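Traders' association, April meeting: my minutes

Zineb Bouzid taking notes again, so apologies if my own opinions creep in. Brahim Ghoneim was in the chair. We started at 6.40pm because the back door was locked and the key was with the florist.

Minutes of last time
Agreed, with one change. I'd put that the bakery was moving to the corner unit and it's the unit next to the corner. Sorry!

Matters arising
The bench is still broken. Brahim has written to the council twice and will write again.

Old bank building
This took up most of the evening. Brahim had met the agent for Vesance, who own it, and they've signed heads of terms with Undedell, the grocer and deli people. It'd be the whole ground floor, 2,000 square feet, with a cheese counter at the front and a few stools in the window. They want to open before the summer holidays, which I thought was ambitious given the state of the ceiling (I've been in there, there's a pigeon).

Tawfik's weren't thrilled, as you'd expect, seeing as they already sell olives and dried goods four doors down. They asked whether Undedell had a licence for evening drinks. Brahim didn't know. He thinks the application goes in separately, and he'll forward the notice when it's up. I said I'd rather have a deli than another year of boarded windows, and there was a fair bit of nodding, though the wine shop wanted it noted that they have no view until they've seen the hours. Noted.

Deliveries came up too. Vans can't stop out front before 10am and the rear yard is shared with the dentist. Brahim to ask Vesance who has the right to use the yard gate.

Pristuno
The pizza place is taking over the old shoe repair shop as well and knocking through, so they'll go up to 15 tables. They'll be shut for a bit while the wall comes down. They asked if we'd mind a skip in the loading bay and we said fine, as long as it's gone before the street market.

Street market
We had 393 replies to the shoppers' survey, and the thing people wanted most was more hot food. Pitch fee stays as it was. I'm doing the map again, so please tell me now if you want to be near a power point and not on the morning itself!
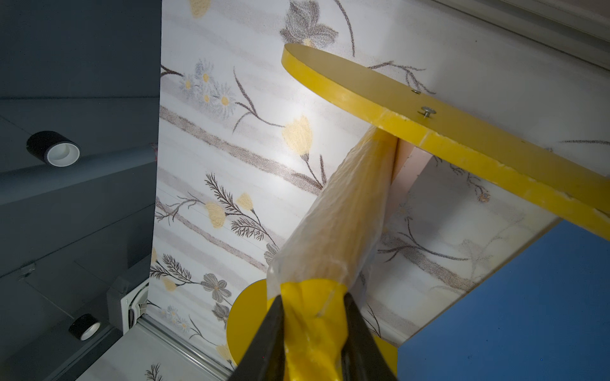
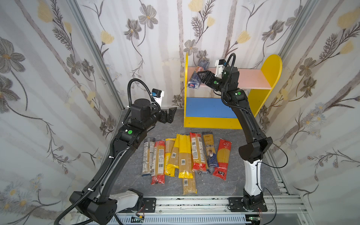
Money
We've got £300 set aside for bunting and signs. The printer's quote came in under that, so we agreed to go ahead, and anything left over goes towards the Christmas lights. The gift shop asked for the signs to be green this year. Carried, with one grumble from me.

Any other business
The bins behind the chemist are being emptied too early and waking the flats. I'll ring the contractor. Someone has left a blue umbrella in the meeting room and it's now behind my counter.

We finished at 8.15pm. Next meeting is in the same room, same time, and Brahim is bringing the key.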